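Hondness hand console – two months in

I've been running the Hondness console since April and I think I've used it enough to have opinions. What I wanted was simple: a way to sit down, drive two instrument arms by hand, and record every move so a policy can be trained on it later. My task is suturing on tissue pads, pretty much the meanest thing you can ask of a remote-controlled wrist.

First the good stuff. The handles are light, the clutch pedal sits right where my foot wants it, and the wrist mapping feels natural after an evening or so (my old Wendt setup took me weeks, and I still twisted the wrong way when I got tired!). Motion scaling is smooth, and you can change it without leaving the session – love that.

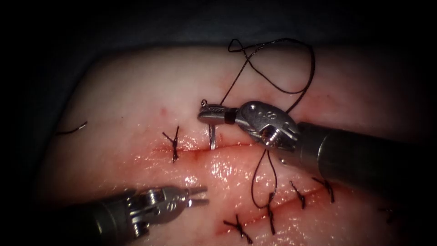

Now, thread. Thread is where you find out whether a console is any good. There's no force feedback on this one, so you learn to judge tension by eye, and my first 20 demonstrations were full of jerky little tugs that I ended up throwing out. Joscha Kohlhase, who shares the rig with me, got the hang of it quicker and keeps his scaling much lower than mine. I copied his settings and my knots got neater, so I guess he wins that one.

The recording software is called Flava and it's a mixed bag. Start and stop are on the pedal, great. Trimming a bad take means going through three menus, not great. It does let you tag a clip as a recovery, and I use that all the time. If you only show a robot tidy thread, it has no clue what to do with messy thread, so I keep plenty of the ugly takes.

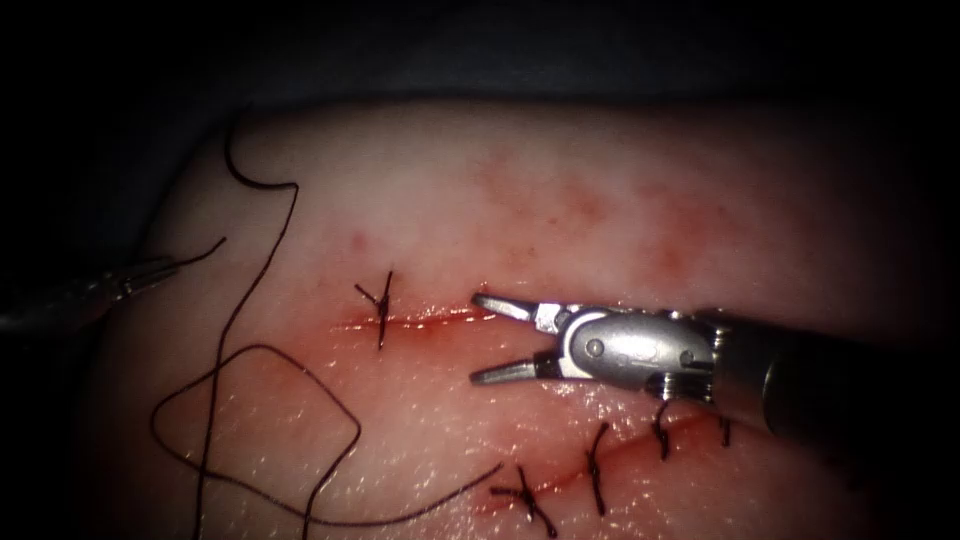 Loose thread across the pad, right jaws open over the cuts.

I've got roughly 300 usable clips now. Longest session so far was 37 minutes, and my forearms were complaining by the end of it. The armrests are too hard – Gerd Schmieder swapped his for a pair from Heva and I'm about to do the same.

Would I buy it again? Yes, for the handles alone. I'd just like a better clip editor and a longer pedal cable, please. Mine barely reaches under the desk.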